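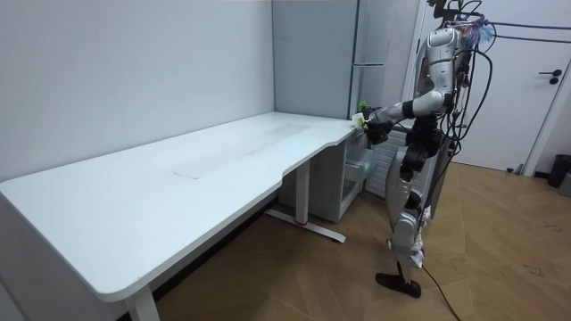 Entry 5: Adhesive cure trial, May

Retmont two-part epoxy, second batch, was mixed at the ratio stated on the supplier sheet. Coupons were cut from the Trodier stock and abraded with 300 grit before wiping down. Bond area was kept the same as in Entry 4.

Clamps were applied at 9:40 a.m. and left in place for 2 hours. One coupon shifted under the clamp and has been excluded. The remainder were loaded to 100 N without slip. Squeeze-out on the left edges was heavier than desired.

Outstanding: Statwood has not yet confirmed shelf life after opening. Colleagues are asked to write the opening date on each cartridge. Peel test to follow once the fixture is returned.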